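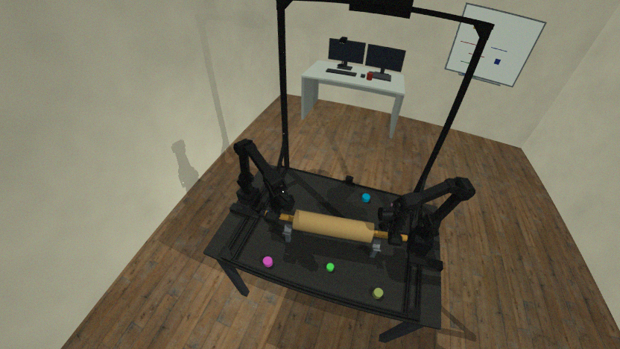

Häufige Fragen zu unseren Backkursen und zur Backstube Previtau

Schön, dass Sie hergefunden haben! Auf dieser Seite sammeln wir die Fragen, die uns per Mail, am Telefon und ziemlich oft auch noch zwischen Tür und Angel gestellt werden. Manche Antworten sind etwas länger geraten, weil wir beim Thema Teig einfach schlecht aufhören können. Wenn Ihre Frage trotzdem nicht dabei ist, schreiben Sie uns gern, wir freuen uns wirklich über jede Nachricht (auch über die mit Fotos von misslungenem Strudel).

Allgemeines zu den Kursen

Muss ich schon backen können?

Nein, überhaupt nicht. In unseren Grundkursen sitzen immer wieder Menschen, die noch nie einen Hefeteig angesetzt haben, und daneben andere, die seit Jahrzehnten jeden Samstagskuchen der Familie backen und nur endlich wissen möchten, wieso der Mürbeteig beim Ausrollen reißt. Das mischt sich erstaunlich gut. Für den Strudelkurs und den Plunderkurs wäre es allerdings schön, wenn Sie schon einmal einen Teig mit der Hand geknetet und ausgerollt haben, sonst wird der Vormittag doch recht anstrengend.

Wie groß sind die Gruppen?

Wir nehmen höchstens neun Personen pro Kurs auf. Mehr ginge räumlich vielleicht schon, aber dann kommen wir nicht mehr dazu, jedem beim Kneten über die Schulter zu schauen, und gerade davon haben die meisten am Ende am meisten. An jedem Arbeitsplatz backen Sie zu zweit. Wer allein kommt, wird mit jemand anderem zusammengesetzt, und daraus sind schon richtige Backfreundschaften entstanden.

Was soll ich mitbringen?

Eine Schürze, bequeme Schuhe und eine Dose oder Kuchenform für den Heimweg, mehr braucht es eigentlich nicht. Geschirrtücher haben wir mehr als genug. Ringe und Armbänder lassen Sie bitte zu Hause oder in der Tasche, denn wir haben schon einmal einen halben Vormittag lang einen Brioche-Teig nach einem Ohrstecker durchsucht. (Er lag dann in der Garderobe.)

Darf ich mein eigenes Nudelholz mitbringen?

Aber unbedingt! Wer ein Holz hat, mit dem er vertraut ist, sollte auch damit arbeiten. Im Kurs probieren Sie dann trotzdem einmal die anderen aus, und sei es nur, um hinterher zufrieden zum eigenen zurückzukehren.
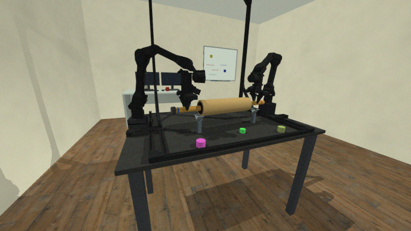
Rund ums Nudelholz

Welches Nudelholz ist denn nun das richtige?

Das ist vermutlich die Frage, die wir am häufigsten hören, und leider auch die, auf die wir am wenigsten eindeutig antworten können. Grob gesagt gibt es zwei Familien. Bei der einen dreht sich die Walze um eine Achse, und die Griffe bleiben ruhig in der Hand. Das ist angenehm bei großen Mengen und festen Teigen, weil Sie Ihr Gewicht schön auf das Holz bringen können. Bei der anderen, dem schlichten Rollstab, läuft das ganze Holz unter den Handflächen durch. Damit spüren Sie viel besser, wo der Teig noch dick ist, und für Nudelteig oder Strudel mögen wir ihn lieber.

Wenn Sie sich nur eines anschaffen wollen und vor allem Plätzchen und Tartes backen, dann nehmen Sie ruhig eines mit drehbarer Walze und nicht zu leicht. Ein schweres Holz nimmt Ihnen Arbeit ab. Ein leichtes verführt dazu, von oben zu drücken, und dann wird der Teig in der Mitte dünn und am Rand dick, und man ärgert sich.

Holz, Marmor oder Edelstahl?

Wir arbeiten fast ausschließlich mit Holz, meistens Buche oder Ahorn. Marmor bleibt schön kühl und sieht natürlich herrlich aus, ist aber schwer und nimmt einen Sturz sehr übel (und der Fliesenboden ebenfalls). Edelstahl lässt sich leicht reinigen und vorher in den Kühlschrank legen, was bei Butterteigen im Juli ein Segen sein kann. Dafür haftet Mehl darauf schlechter. Es ist am Ende auch eine Frage der Hände: Manche mögen das Metall einfach nicht anfassen.

Wie pflege ich mein Holz?

Bitte nicht in die Spülmaschine und bitte auch nicht im Spülbecken einweichen. Teigreste trocknen lassen, mit einer Teigkarte abschaben, dann mit einem feuchten Tuch nachwischen und sofort abtrocknen. Bei Modellen mit drehbaren Griffen darf kein Wasser in die Achse laufen. Ein paar Mal im Jahr freut sich das Holz über etwas Leinöl oder ein lebensmittelechtes Holzöl, dünn aufgetragen und über Nacht eingezogen. Olivenöl nehmen Sie dafür besser nicht, das wird mit der Zeit ranzig, und Sie riechen es dann im Gebäck.

Zum Aufbewahren legen Sie es so, dass Luft herankommt. Eine Halterung an der Wand ist wunderbar, eine offene Schublade tut es auch. Direkt neben dem Herd oder über der Heizung bekommt es gern Risse.

Die Griffe quietschen. Ist das schlimm?

Schlimm nicht, nur lästig. Meistens hilft ein winziger Tropfen Holzöl an der Stelle, wo der Griff in der Walze sitzt. Danach ein paar Runden auf einem alten Küchentuch drehen, damit das überschüssige Öl nicht im Teig landet. 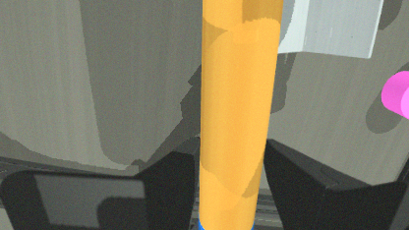

Wenn es danach immer noch quietscht, ist vermutlich Mehl in die Achse geraten. Klopfen Sie das Holz vorsichtig mit der Stirnseite auf ein gefaltetes Tuch, da kommt manchmal überraschend viel heraus. Lassen sich die Griffe abschrauben, haben Sie es noch einfacher: abnehmen, mit einem trockenen Pinsel säubern und wieder handfest anziehen.

Wenn der Teig nicht so will

Mein Mürbeteig reißt beim Ausrollen. Was mache ich falsch?

Wahrscheinlich gar nicht viel! Meistens ist der Teig schlicht zu kalt. Holen Sie ihn aus dem Kühlschrank, lassen Sie ihn kurz liegen und drücken Sie ihn dann mit dem Nudelholz ein paarmal flach, bevor Sie zu rollen beginnen. Rollen Sie immer von der Mitte nach außen und drehen Sie den Teig zwischendurch ein Stück weiter. Reißt der Rand trotzdem ein, schieben Sie ihn mit den Fingern wieder zusammen, das sieht nach dem Backen kein Mensch mehr.

Klebt er dagegen, ist er zu warm. Dann hilft kein weiteres Mehl, auch wenn die Versuchung groß ist, sondern nur Geduld und der Kühlschrank.

Wie bekomme ich den Teig gleichmäßig dick?

Legen Sie links und rechts vom Teig je eine flache Holzleiste hin, beide gleich stark, und lassen Sie das Nudelholz darauf laufen. Dünner als die Leisten kann der Teig dann nicht werden. Im Baumarkt kosten solche Leisten fast nichts, und wenn Sie sie sauber abschleifen und nur fürs Backen verwenden, halten sie ewig. Es gibt auch Gummiringe zum Aufstecken, die gehen uns aber ständig verloren.

Kann ich Backpapier verwenden, damit nichts klebt?

Ja, gerade bei weichen Plätzchenteigen machen wir das oft so: ein Bogen unten, ein Bogen oben, und zwischendurch einmal abziehen und neu auflegen, damit keine Falten in den Teig gedrückt werden. Danach können Sie die ganze Platte mitsamt Papier kühlen und erst dann ausstechen.

Warum zieht sich mein Hefeteig immer wieder zusammen?

Weil er noch angespannt ist. Das Klebergerüst im Teig verhält sich wie ein Gummiband, und nach dem Kneten braucht es Ruhe. Decken Sie ihn zu, trinken Sie in der Zwischenzeit einen Kaffee und versuchen Sie es dann noch einmal. Sie werden staunen, wie willig er plötzlich ist.

Anmeldung, Absage und Gutscheine

Wie melde ich mich an?

Am einfachsten über das Formular auf unserer Kursseite. Sie bekommen zuerst eine automatische Eingangsbestätigung und dann noch eine persönliche Mail von uns mit allem, was Sie für den Tag wissen müssen. Die Adventskurse sind oft schon im September voll, bei Brot und Strudel geht meistens auch kurzfristig noch etwas.

Was passiert, wenn ich krank werde?

Dann bleiben Sie bitte im Bett und sagen uns Bescheid. Bis zwei Wochen vor dem Kurs können Sie kostenlos absagen, danach dürfen Sie Ihren Platz jederzeit an jemanden weitergeben oder wir versuchen, ihn über die Warteliste zu besetzen. Gelingt uns das, schreiben wir Ihnen den vollen Betrag für einen anderen Kurs gut.

Gibt es Gutscheine?

Natürlich, als Karte mit der Post oder zum Selbstausdrucken. Sie gelten für alle Kurse und auf Wunsch auch für unser kleines Regal mit Backzubehör.

Ich vertrage kein Gluten. Kann ich trotzdem kommen?

Hier müssen wir leider ein bisschen bremsen. In unserer Backstube liegt überall Weizenmehl in der Luft, und eine sichere Umgebung bei Zöliakie können wir Ihnen nicht bieten. Bei Nüssen, Milch und Eiern sieht es besser aus, da finden wir fast immer einen Weg, wenn Sie es uns bei der Anmeldung dazuschreiben.

Darf ich Kinder mitbringen?

Zu den Familienkursen sehr gern, die finden vor allem in den Ferien und im Februar zur Faschingszeit statt, dann mit Krapfen und entsprechend viel Puderzucker. In den übrigen Kursen bleiben wir lieber unter Erwachsenen, weil dort lange am Stück gearbeitet wird und die Öfen ständig offen stehen.

Bekomme ich die Rezepte mit nach Hause?

Ja, gedruckt und mit breitem Rand für eigene Notizen. Falls Ihr Blatt beim Backen Schaden nimmt (Butterflecken sind hier ein Qualitätsmerkmal), schicken wir Ihnen gern ein neues als Datei. Schreiben Sie bitte nur dazu, welchen Kurs Sie besucht haben.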